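I have been meaning to write about quitting things for a while now. Kid activities, I mean. We dropped two of them before Christmas and I felt so guilty about it that I went and found somebody to talk to who had dropped all of them. Every single one!

She's a mom of four in my old neighborhood and she asked me to leave her name off, so I will. She writes a little newsletter called Plernelance that goes out to more than 500 people, mostly other parents, and last February she told them all that her family was done with signing up for stuff for one whole year.

"I got so much mail," she told me. "Half of it was moms saying good for you, and the other half was moms asking if everything was okay at home."

We talked at her house at nine in the morning with a toddler going up and down the stairs the whole time (hers, mine was at my mother's). I asked her what tipped it.

"Swim," she said, right away. "We were at the Sorura pool four afternoons a week for three different kids, and I was feeding them dinner in the car. One night my son asked if we could eat at the table because he wanted to see what it was like. He was joking. I think he was joking."

She had added up the year, too. It came to $3252, and that was without the gas or the snacks or the leotard that got worn twice.

"I wasn't even mad about the money. Okay, I was a little mad about the money."
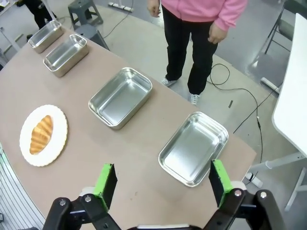 Trays and a plate on the table.

So what did they do with all that time? I really wanted a good answer here, because at my house extra time mostly turns into fighting over the couch.

"They fought over the couch," she said. I loved her for that. "The first month was awful. I almost called the pool back. Then my oldest started walking over to the Nikolaidis bakery after school to get bread, and the others wanted to go too, so now it's a thing they do. It's just a walk. But they talk to each other on it, and they never talked in the van."

I asked if anybody missed anything. Her second daughter missed gymnastics, badly, and she cried about it in April and again in the summer.

"That one I got wrong, I think. I made one rule for four kids and it fit three of them. She's going back."

I didn't expect her to say that so easily — I am not good at saying it to my own kids. She shrugged and went to get the toddler off the landing.

When she sat back down I asked what she would tell somebody like me, with two activities gone and a sign-up sheet for spring soccer sitting on the fridge.

"How much is it?"

I told her it was $200, or $400 if both kids play.

"Do they want to?"

One does. The other one wants the socks.

"Then sign up one and buy the socks," she said, and wrote down the name of a store for me, Fadora, where she gets hers. I still have the piece of paper in my coat. The form is due at the end of the month and I've filled in half of it.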